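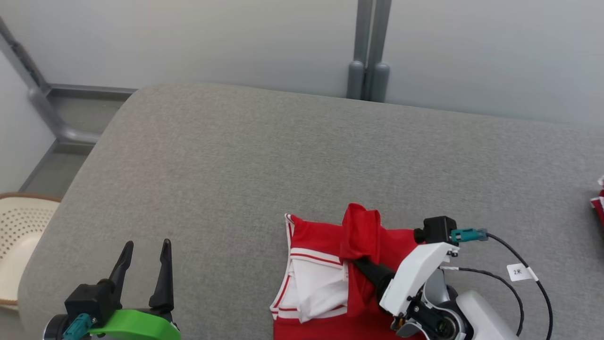
Ellcombe robotics club takes on the laundry pile

Sunday afternoons are loud in the robotics room at Ellcombe College. Last weekend the loudest cheer of the day went up for a shirt.

The college's student robotics club has spent the summer teaching a two-armed robot to fold clothes, and the team is now three weeks away from showing it at the Clavia Student Challenge, a regional contest for home-help robots. The event in August will bring college teams together for a full day of folding, sorting and stacking, with judges scoring both speed and neatness.

"I signed up thinking we'd do a maze or a line follower," said Vy Lưu, a second-year student who leads the software group. "Then somebody read the rules out loud and it said 'laundry,' and everyone got really quiet. And then everyone wanted in!"

Clothes are a tough subject for a machine. A box keeps its shape when it gets picked up, and a polo shirt does whatever it likes. Sleeves hide under the body, collars flip over, and a fold that looked fine a second ago slides apart when a gripper lets go. The club calls its project Đào, and the students talk about it the way other people talk about a puppy in training.

The robot learns from people. A student guides both arms through a fold from start to finish while the cameras and joint sensors record every move, and each complete run is saved as one demonstration. The club set out to collect 1,000 of them before classes let out. It passed that mark early, kept going, and as of Sunday evening had 3,047 on the drive.

Chiến Bùi recorded more than 500 of those himself. He said the first dozen were awful.

"You have no feeling in your fingertips, so you're watching the cloth the whole time," he said. "You pinch, you think you've got one layer, and you've got two. After a while you start to see it coming. I fold my own shirts differently now, too."

The arms are steered from a pair of smaller handheld controllers that the students built over spring break. Phong Quách, who did most of the wiring, has rebuilt the left one twice and is very happy with the third version. It's lighter, and the trigger has a softer spring, so a long recording session no longer ends in a sore hand. He has already drawn up a fourth.

Fumetix, a parts supplier in town, gave the club a discount on replacement cables and gripper fingers, and lent a bench power supply for the season. The rest of the money came from the college's student project fund and a car wash.

Adviser Geert Schouten, who teaches the intro electronics course, mostly stays out of the way. He unlocks the room, signs the purchase forms and asks a lot of questions. His favorite is "What did it do last time?" — the students now keep a logbook so they have an answer ready.

"They argue about sleeves for an hour," Schouten said. "Which sleeve goes first, whether to flatten the collar before or after. I've taught for a long time and I love hearing it. These are real engineering arguments."

The sleeve question has been settled for now. Left sleeve in, right sleeve in, then the bottom edge up to the collar. Nhi Khổng, who runs testing, found that the trained robot did much better when every demonstration followed the same order, so the team went back through its files and pulled out the ones that didn't. That cleanup took most of a week, with a lot of takeout noodles.

Plain T-shirts are going well. Polo shirts are next, and they are harder, with the collar and the buttons adding thickness right where the grippers need a clean hold. Khổng has also been starting some test runs from a crumpled heap, a setup the contest uses in its final round.

"The flat start is fun, but the heap is where you find out what you've got," she said. "We got a good one on Sunday, all the way to the last fold. I was yelling. I think they heard us in the parking lot."

The club meets Sundays at 1 p.m. in the robotics room, and visitors are welcome to watch. New members don't need any experience with robots or code. The team is also asking for clean shirts in any size or color, especially ones with collars. They can be dropped off at the front desk of the engineering building.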